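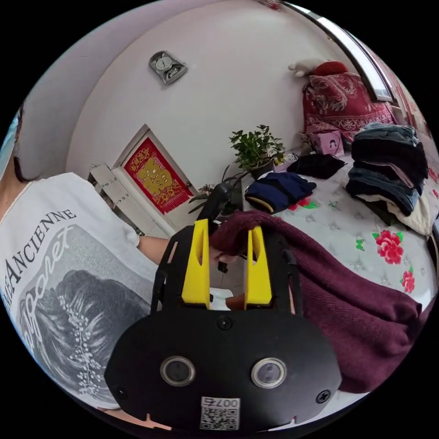 Re: [mending] Cuffs on old wool sweaters, pick up or patch?

From: Kimutai Urio
To: mending list

Quick one before work, sorry for the fragments. Answering the cuff question plus the washing thing from the August thread because they overlap.

Earlier message, from the Nurwood group:

> I have a sweater from my aunt, ribbed cuffs, both going at the fold.
> One has a hole I can get my thumb through. The other is only thin.
> Body of the sweater is fine. Do I cut the cuff off and knit a new
> one down, or darn it? I've never cut knitting and it scares me a bit.
> Also the yarn I bought at Hastance is close but a shade too red.
> Will that show? And should I wash first or mend first? My neighbor
> says mend first, the book from the library says wash first.

OK. In order.

Wash first. Always, for me. Dirt in the fibers makes the yarn break when you pull on it, and if there's moth in there you want to know before you put six evenings in. Your neighbor has a point if the hole is running, in that case catch the loose loops on a bit of cotton thread, tie it off, then wash. Cold water, wool soap, no wringing. Roll it in a towel and stand on the towel. Dry flat, turn it once.

If you do suspect moth, freezer. Sealed bag, press the air out. I leave mine 14 days, take it out for a day, then back in for another stretch. Other people on here do it shorter. I lost a good cardigan doing it shorter so I'm stubborn about it.

Thin cuff: don't cut. Duplicate stitch over the worn part while the old stitches are still there to follow. Much easier than waiting for the hole. Use a thinner yarn than the original or the cuff goes stiff like cardboard. Follow the knit columns and leave the purl valleys alone unless they're worn too, they usualy aren't.

Thumb hole cuff: I would replace it. Darning on rib never stretches right and the cuff is the bit you push up your arm forty times a day.

How I do it:

Find a round of knitting above the damage that is solid. Go two rounds higher than you think you need.

Run a thin needle through the right leg of every stitch in that round, all the way around. Circular needle is fine, dpns are fine. Use one a few sizes smaller than you'll knit with.

Check you stayed in the same round. Check again. This is where I mess up, every time, at the seam.

Snip one stitch in the round below the needle. One. Unpick sideways with a blunt tapestry needle till the cuff comes away. It won't explode, I promise. Wool that's been worn for years is half felted and just sits there.

Knit down in rib to the length you want, then bind off loose. Sewn bind off if you know it. If you don't, go up a needle size and use the plain one.

One catch. If the sweater was knitted bottom up your new rib will be off by half a stitch where it joins. In 2x2 rib you see it if you look. Put the join right at the top of the cuff, where the sleeve changes from plain to rib, and it disappears.

Color. Too red is OK if you do BOTH cuffs. Then it looks like you meant it. One cuff in nearly the right shade looks like a mistake forever. Or give up on matching and go much darker. I did charcoal cuffs on a mustard pullover and get asked where I bought it. Check the yarn by a window too, shop light lies, and Hastance is bad for that at the back.

How much yarn: one 30 gram ball did a pair of adult cuffs for me in sport weight, with a bit left over for elbows. Don't buy the big skein.

Somebody also asked off-list where to get the old crewel wool. Waweru still had cards of it last I was in, bottom drawer, you have to ask. Cost me 340 for a mixed bag, which felt steep but I'm still using it. Don't use the nylon stuff they sell next to it. Pills, and it cuts through the old wool in the end.

Elbows I'll write up separatly, too long for now. Short version, Swiss darning if thin, knitted-on patch if gone, and never iron-on anything.

Hurkisska meetup: bring your own light if you have a clip one, the room is dim at that end of the table. I'll have spare tapestry needles and the thin circulars if you want to try the cutting part with someone next to you. Bring the sweater washed please.

Bus is here, more tonight.

Kimutai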